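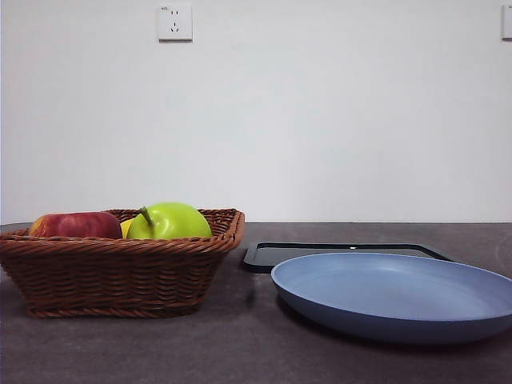
Storing apples through the winter in an unheated garage

Submitted by Kaisu Kinnunen
Category: Food Storage and Preservation
Answers: 3

Our household receives two bushels of apples each fall from a relative's orchard near Trendmont. In past years we have kept them in the kitchen, where they soften within a few weeks. I would like to store them in our attached garage, which is unheated but does not usually freeze. I would appreciate guidance on the following points. Should the fruit be washed before storage? Is individual wrapping necessary? May potatoes be kept in the same area? The varieties are mixed and I am unable to identify all of them.

Answer from Marek Zeman
Marked as helpful by the person who asked

Apples should not be washed before storage. Washing removes part of the natural coating on the skin and leaves moisture around the stem. Wipe off loose soil with a dry cloth and wash each apple at the time of use.

Sort the fruit before it goes into the garage. Any apple with a bruise, a puncture or a missing stem should be set aside and eaten first. The remainder may be packed in shallow boxes, preferably in a single layer. Wrapping in plain newspaper is optional, although it does slow the spread of rot from one apple to the next. Avoid glossy inserts.

The temperature should remain below 40 degrees and above freezing, with humidity near 90 percent. A perforated plastic liner will help if the garage is dry. Place a thermometer at the level of the boxes – readings taken near the ceiling will be misleading – and move the fruit indoors during a hard freeze.

Potatoes should be stored elsewhere. Apples give off ethylene gas, and potatoes kept beside them will tend to sprout. Potatoes also prefer slightly warmer conditions.

With regard to mixed varieties, thick-skinned apples that ripen late generally keep the longest. Early summer types should be used promptly or made into sauce.

Answer from Homa Karimi

I concur with the above. Please also inspect the boxes once a week and remove anything soft. Our household stopped doing this one January and lost most of a box.

Answer from Gholamreza Azimi

We keep ours in an old refrigerator. It works well.

Comment from Kaisu Kinnunen

Thank you to all who replied. The potatoes have been moved to the basement. Is sawdust an acceptable substitute for newspaper?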